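Ilus data collection group
Minutes of the Thursday meeting, Reltdale

Meeting opened 2.05 pm. Grevis joined by phone. Apologies were received from the Onu side, who sent written comments ahead of time.

1. Previous minutes

Accepted with one correction. Under item 4 the words "training set" should read "holdout set". The copy on the shared drive has been changed.

2. Matters arising

The cable ties have arrived. The booking for the small room has been extended to the end of November. The labelling guide is still in draft and is carried over to the next meeting.

3. Recording totals

The current round stands at 534 recordings. Of these, 41 were marked for rejection at first review, leaving 493 to go forward. The previous round closed at 497 after review, so the two rounds are close in size and can be compared without trimming either one.

Most of the rejections were for tracking loss at the start of a recording. The operator lifts the gripper quickly, the position estimate drifts, and the rest of the recording is unusable even where the grasp itself looks fine. Agreed that operators will hold the gripper still over the table for a slow count of three before moving off. 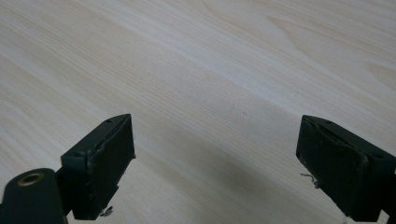 The remaining rejections were mixed. A few had been started and stopped by accident. In others the operator completed the task with the free hand in view, which the guide does not allow. It was noted that the guide says this on its second page and that newer operators had only been given the first page. Full copies to be printed and left in the room.

4. Empty-table recordings

There was a longer discussion about recordings with nothing on the table. The learning system has been closing the fingers on bare wood when the object is taken away, and the group wants it to learn to stay open and wait. At the last meeting it was proposed to add a set of recordings in which the fingers stay apart and the gripper moves slowly over the surface without closing.

Two views were put. One was that these recordings are cheap to make and should be added in quantity. The other was that too many would teach the system to hang back when an object is there, particularly a pale one on the pale tabletop. It was agreed to begin with 12 recordings in this round, train with and without them, and look at the results before making more.

Written comment from Onu: please vary the height and the direction of travel between recordings, and do not return to the same starting point each time. Agreed.

Onu also asked whether a second table surface could be used. The light wood grain is now in every recording and there is some concern that the system is using it as a cue. A dark cloth was suggested. It was pointed out that cloth shifts when the fingers touch it. A painted board will be tried first.

5. Condition of the gripper

The pads on both fingers are worn. The rims are rough, there is scuffing along the edges of the green blocks, and thin grey strands are sticking out near the bottom of the fingers into the gap. Opinion was divided on whether to change the pads part way through a round. Changing them would improve grip on small items but would split the round into two sets with different-looking fingers.

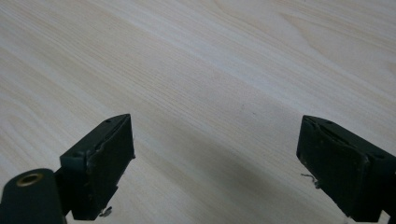

Grevis said the pads should be left alone until the round is finished, and that the strands should be left as well, as trimming them would alter what the camera sees just as much as new pads would. Grevis added that a grasp failure caused by a slipping pad should be kept and labelled as a failure, and asked that operators stop deleting them on the spot.

After discussion this was accepted. New pads will be fitted between rounds and the change entered in the log with the number of the first recording made after it. Spare pads are to be ordered now. The supplier was slow last time.

6. Review workload

Second review is behind. Reviewers are finding it hard to agree on what counts as a hesitation. It was suggested that the label be dropped, but Onu's written comments asked for it to be kept. Left as is for this round. Two reviewers will label the same batch separately and bring the disagreements to the next meeting.

7. Storage

The drive at Reltdale is close to full. Rejected recordings are to be moved off to the archive drive and not deleted. Nothing goes off the main drive until the backup has been checked.

8. Actions

Print full guide and leave in room: Reltdale
Make the 12 empty-table recordings: Reltdale
Paint and trial a board: Onu
Order spare pads: Grevis
Move rejected recordings after backup check: Reltdale
Finish labelling guide: carried over

9. Other business

The room is to be locked when not in use. The heater in the corridor has been reported again.

Meeting closed 3.20 pm. Next meeting same time, same room.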